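Draft 3, ch. 6, Jun 13, 2021. Still needs Vasiliki's read-through.

# 6. When the arm does the wrong thing, correctly

Start with a fault report. Flevitholm, the bed-tidying project, November. Night run of 200 tidy-up jobs in simulation, all on the same double bed with different clutter. In the morning the log says 172 passed. Everybody pleased. Bernd Nolte opens one of the passes at random, no. 3066 in the job list, and watches the arm close on nothing, lift nothing, carry nothing across the bed and let go of it. Pass.

How? The checker asked three things. Did the fingers close. Did the arm reach the drop point. Was there any collision. Yes, yes, no. It never asked where the object was at the end. So the arm could miss completly and still get full marks.

That is a **silent failure**, and it's the subject of this chapter. A loud failure stops the run: motor trips, red light, someone walks over. A silent one gets written down as a success and passed on to the next person, who builds on it. In this case Theano Rallis, who had allready started tuning grip speed on the strength of those numbers. Two weeks' work. Binned.

## 6.1 Thin things on soft things

Why did it miss in the first place? Separate fault, same run. Mostly flat objects. The height of the bed surface had been set once, by hand, for an older model of the mattress, and the new one sat a little lower. For a ball or a stuffed toy no harm done, plenty of height to grab. For a slipper sole or a book the fingertips shut in the air above it.

Nudge the height down, then? They tried. The tips went into the sheet and the collision check stopped the arm. Maricel Lumbao's note from that afternoon: "too high = misses, too low = stops, gap between the two is tiny." Keep that note in mind, we come back to it in 6.4.

Worth saying what would have happened on the real arm. Too high, you lose time. Too low, you push a stiff gripper into a mattress, it gives, the arm keeps going, and whatever is under the cover takes the load. At Flevitholm the real arm was not to be switched on until the checker had been fixed and the old runs scored again. Sensible. Do the same.

## 6.2 What to look at before a run

Before reading on, write down what you would measure to decide that a pick has worked. Finger position is not enough. Finger force is better, but a fold of sheet also pushes back. Object height after the lift is better still, if you can get it.

Then take one start position and go through it object by object. Which could be missed without the old checker noticing? Which are half under something else?

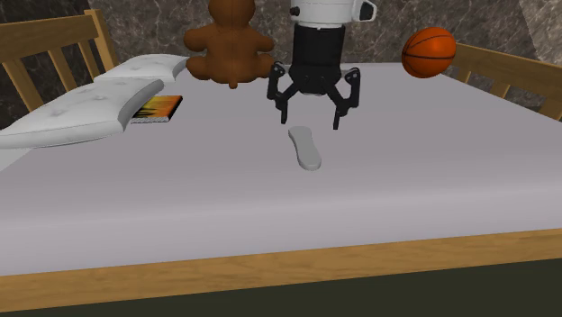
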